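The Retoucher of Trultitz

I had been in the business of removing people from photographs for eleven years before one of them objected.

It is steady work. People get divorced, cousins fall out, a man in a mesh shirt wanders behind the bride. You send me the file, you tell me who has to go, and I put a hedge where he was. I have planted more hedges than the parks department of any city you could name.
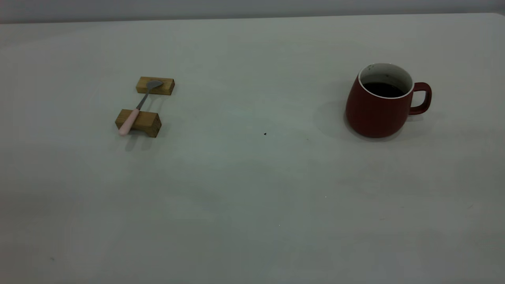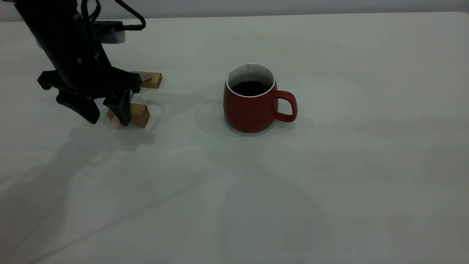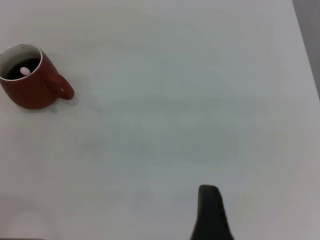
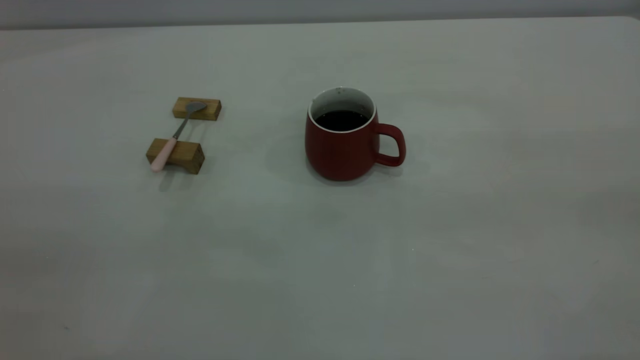

1. The Order

The job came in January from the Hotel Fesenach, up the valley. It was one photograph of the staff on the front steps, taken for the brochure. The hotel wanted the second man from the left taken out. He had left their employment, the email said, "in spirit."

I quoted them 200, which included the hedge.

He was an ordinary man in a waistcoat. He had the smile of someone who has been told to smile by a person he doesn't respect. I drew a line around him, pressed the key, and let Magesa do the rest. Magesa is the program I use. It looks at what is next to a person and guesses what must be behind him, and it is usually right, because what is behind most people is a wall.

I tidied up the bricks, moved a fern over to hide the seam, and sent it off before lunch.

They wrote back at four. Very nice, they said, but he was still there.

2. The Revisions

I opened the file. He was still there. He had moved one step down and was now third from the left. The fern was in front of his knees.

I blamed the layers. When you work with pictures you can blame the layers for nearly anything, and clients will nod. I took him out again, flattened the whole thing, saved it under a new name and watched it for a while with my arms folded. Nothing happened. I went to make toast, and when I came back he was in an upstairs window, holding the curtain aside.

My rates include two rounds of revisions. I want that understood.

I cropped out the window. He turned up at the bottom of the steps, closer to the lens than anyone else, so that he was now the largest person on the staff. I blurred him. He came out looking ten years younger and clearly knew it. I turned the picture black and white, which had no effect on him at all, although it did a lot for the hotel.

Then I tried the hedge. I gave it everything, leaf by leaf, with light coming through from the east. It was the best hedge I have ever made. By evening he had trimmed it.

3. The Help Desk

Magesa is sold by a company called Tastodgate, which keeps a help page. I described the problem in the box. The reply asked if I had tried turning the subject off and on again.

I wrote that the subject was a waiter.

My request was then marked as solved and given a number, 159, along with a survey. I gave them 3 stars. The fill tool really is very good on brick.

4. The Invoice

In the end I did what I should have done at the start and zoomed in on his face. At four times its size, the smile was mostly patience. He wasn't looking at the camera. He was looking at the hotel manager, who stood in the middle with her hands clasped, and I thought I knew that look. I have given it to clients over the phone.

So I drew my line around the manager instead and pressed the key.

She came away in one piece. Magesa filled in the door behind her, down to the brass. The rest of the staff closed up the gap without being asked, and the man in the waistcoat went back to his old place, second from the left. He seemed to have more room for his elbows.

I sent it with a note saying that the revisions were complete. I heard nothing for a week. Then the 200 arrived, in full, from an address at the hotel I hadn't seen before, with a short message. The picture was perfect, it said, and they would be printing it large.

It also asked what I charged for hedges by themselves.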